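# Zanon hard wax oil for floors and tabletops, satin

For interior timber that gets walked on, leaned on or eaten off.

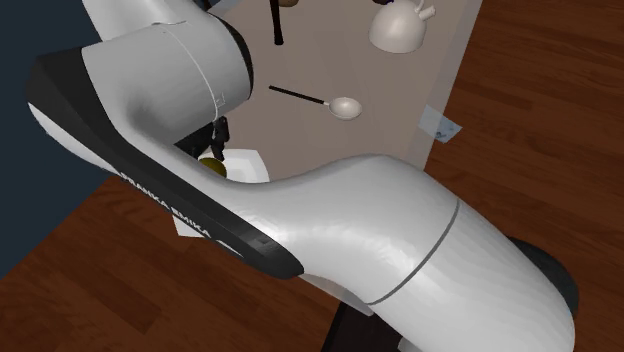
*Grey-brown tabletop over a dark reddish-brown wooden floor.*

Zanon is a clear oil and wax finish for bare or previously oiled wood. It soaks in and leaves a low sheen that can be patched later without stripping the whole surface. It is sold in tins of 1 litre and 2.5 litres, and in a small tester pot that does a sample board.

The satin version replaces the old semi-matt. The recipe is the same apart from the matting agent, so the two can be used on the same floor, but finish a room with one or the other as the sheen differs slightly in low sun.

## Colours

- Clear
- Clurnton (mid grey-brown)
- Trirberg (dark red-brown)
- Toom (pale, takes the yellow out of pine)

Tinted oils look stronger on beech and weaker on old oak. Try the tester on an offcut or inside a cupboard. Stir the tin from the bottom every few minutes, as the pigment sinks.

## Applying

Sand to 120 grit for floors and 150 for tables. Vacuum, then wipe with a barely damp cloth and leave to dry.

Put on 2 thin coats with a short-haired roller or a cotton pad. Wipe off anything still sitting on the surface after 15 minutes. Leave overnight between coats with a window open. Tinted oil goes on as the first coat only, with clear over it.

Keep rugs off for a week. Tables can be used lightly after 3 days, but use mats under hot dishes.

Lay used cloths out flat outdoors to dry or soak them in water before binning them. Oily cloths left in a heap can catch fire.

## Care

Sweep or vacuum with a soft head. Mop with a well-wrung mop and floor soap. Do not use steam cleaners, bleach or cream cleaner. Dull patches by doors and sinks can be rubbed back lightly and given a fresh thin coat.

## Delivery

Orders over £67 go free within the mainland UK. Unopened tins can be returned. Tester pots and mixed colours cannot.

Page updated 06/12/2021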